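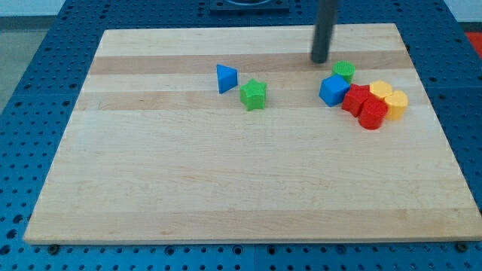

Ticket 122: Cell 2 sorting arm, repeated stops during block separation
Site: Nenbridge
Reported by: Lindiwe Oosthuizen, packing
Assigned to: Joscha Strobel, automation
Priority: normal
Status: open, pending operator sign-off

Reported problem
The arm pushes shape blocks apart on the maple board before the pick stage. When blocks sit against each other, it stops with "target not isolated" and waits for someone to acknowledge. 81 stops logged on the early shift. Isolated blocks do not trigger the fault.

07:10 Strobel
Checked board seating and rod mount. No play in either. Restarted the Henura controller. Fault returned on the first tight cluster.

08:25 Strobel
Log shows the planner rejects any push path that passes within 7 mm of a second block. With six blocks touching or nearly touching, no path qualifies. Clearance was raised in the last update. Change note does not say who asked for it.

09:40 Oosthuizen
Please note what this does to the shift. I was moved off hand sorting to look after two cells and do the count sheets. Now I walk back to Cell 2 for every stop, and the sheets get done after hours. The old job was slower but I could finish it.

10:15 Strobel
Understood. Added stop acknowledgments to the workload report so they show up as operator time. Until now they were booked as machine idle.

11:30 Strobel
Set clearance to 2 mm for the first push into a cluster, original value for all later pushes. Speed reduced for that first push only. Test run started with mixed shapes.

13:05 Khanyisile Pretorius, safety
Reduced speed is fine. Do not enable automatic acknowledgment. Anyone reaching onto the board must still stop the cell first.

13:20 Strobel
Confirmed, auto-acknowledge stays off.

14:50 Strobel
Test run complete, 7 stops. All involved star shapes catching on a neighbor. Sent the traces to Jurgita Jõgi at Baloyi for a look at the contact model.

15:10 Oosthuizen
Better. I would like a full shift on it before this is closed. Also, the night crew has not been told about the new settings.

15:25 Strobel
Handover note posted at the cell. Ticket stays open until Lindiwe signs off. Star shape fault split out to its own ticket.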